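Recording a Local Band with Small Means
Project report, second semester, Music and Media

Our task this term was to follow a working musician or band and to produce one finished song together with them. My group chose Wirus, a trio who sing partly in Polish and partly in English. I knew their guitarist, Szymon Zawadzka, from a concert in July, where he played alone before the main act and sold his own cassettes at the door. 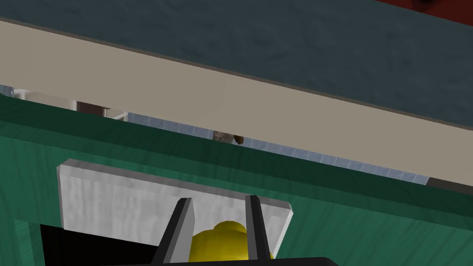 Report by Flurina Tanner, with Nikola Mazurek (sound) and Raymonde Cormier (interviews)

1. The band

Wirus has existed for six years, but the present members have played together only for two. Szymon writes the melodies and Grażyna Szczepańska, who plays bass and sings, writes most of the words. The drummer prefers to stay without a name in this report and we respected that. They describe their music as "slow punk". I would call it guitar pop with heavy drums, and Raymonde does not agree with me on this.

Their first EP, Nerosia, was recorded at home and has four songs. They pressed no CDs. They told us it was played up to 1,000 times in its first month, which pleased them, although it brought almost no money.

2. The song

We could choose between two unfinished songs. The first one was faster and easier to mix, but the band was tired of it. So we took "Rukimberg", a slow song in 6/8 about a town which Grażyna made up for her younger brother when they were children. The demo had only voice and acoustic guitar, and the chorus came very late. Nikola suggested to cut the second verse in half. The band tried it both ways and kept the long version. Afterwards I think they were right, because the words need this time.

3. Recording

We recorded bass and drums together and everything else separately. Our first plan was to use a click track. The drummer could follow it well, but the bass became stiff, and after lunch we turned it off. The tempo now rises a little in the last chorus. Our teacher marked this as a fault in the draft, and we decided to leave it.

The voice was the most difficult part. Grażyna sings quietly and stands very near to the microphone, so every breath was loud. We moved her back by one step and asked her to sing as if to somebody at the other side of a table. The third take of that evening is the one you hear in the final mix - with one line repaired from the take before.

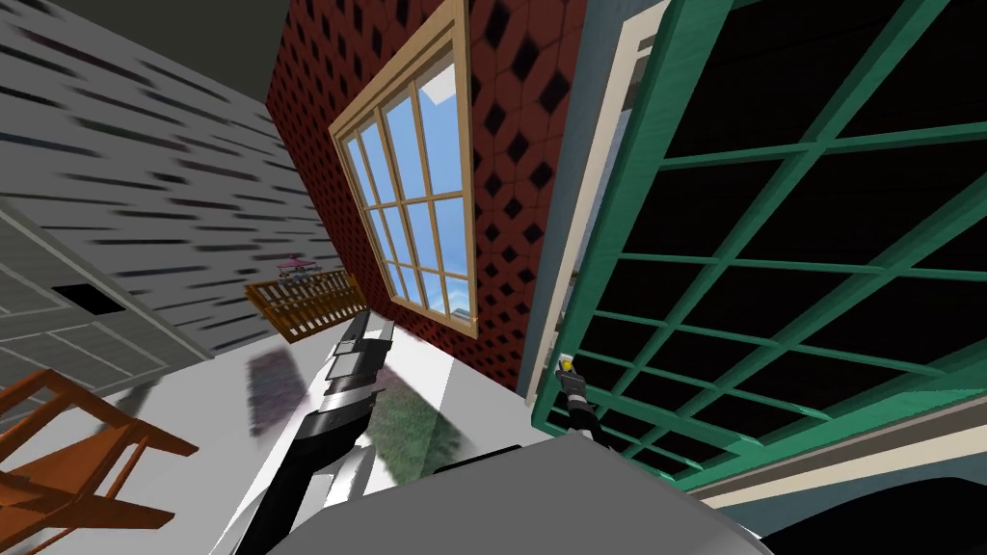
Raymonde Cormier

For the interview part I spoke with each member alone and then with all of them. Alone they talked about money and rehearsal times, together they talked about music. Szymon has a second project, Piątek, under which he plays solo in small bars. I asked if this makes problems for the band. He said that it helps, as he can try a song in front of people before he shows it to Grażyna, who is the stricter audience. Grażyna said she had not heard this before.

4. Mixing and result

Nikola made the first mix with a lot of reverb on the guitar. On headphones it was beautiful, but in the car of the drummer it was only fog. The second mix is drier, and the bass is louder. We lost some time with the file names, as both mixes were saved as "final". The band has accepted the second one and wants to put it on their next EP.

5. What we would change

We should have asked for the lyrics earlier. Two of us do not speak Polish, and we edited the second verse for a long time without knowing where a sentence ended. We also planned too little time for tuning. The interview recordings are complete, but the text of the group talk must still be checked by the band before we hand it in.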